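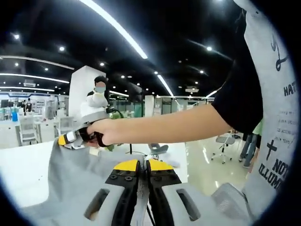

Guides > Fabric Care > Clurkovari Steamer > First Use

Aug 28, 2022
By Kanini Ndung'u

4. Filling and first steam

The box says "ready in seconds." I have yet to see it. Give the Clurkovari 2 full minutes after the light turns green, whatever the light says.

1. Unplug the steamer. Lift the tank straight up – twisting it wears out the seal.
2. Fill to the 370 ml line with plain tap water. Pivton sells a scented water for this model. I can't find anything it does that tap water doesn't, apart from leaving a film in the tank.
3. Push the tank down until it clicks. If you didn't hear a click, it isn't seated.
4. Plug in, wait, then point the head at the sink and hold the trigger for 30 seconds. The first burst spits.
5. Try a hidden seam before you do the front of anything.

CAUTION: Steam burns. Never steam clothes while someone is wearing them, even though the leaflet hints that you can.

NOTE: The "auto-descale" button only flushes the hose. Scale in the tank still has to come out by hand, with white vinegar, after every 8 fills. Godfrey Mbwambo went a whole summer on the button alone and had to buy a new tank.

For wool and anything with a glued lining, see section 6. "Safe on all fabrics" is a sales line and I would not test it on a good coat.

14 shares | 2 comments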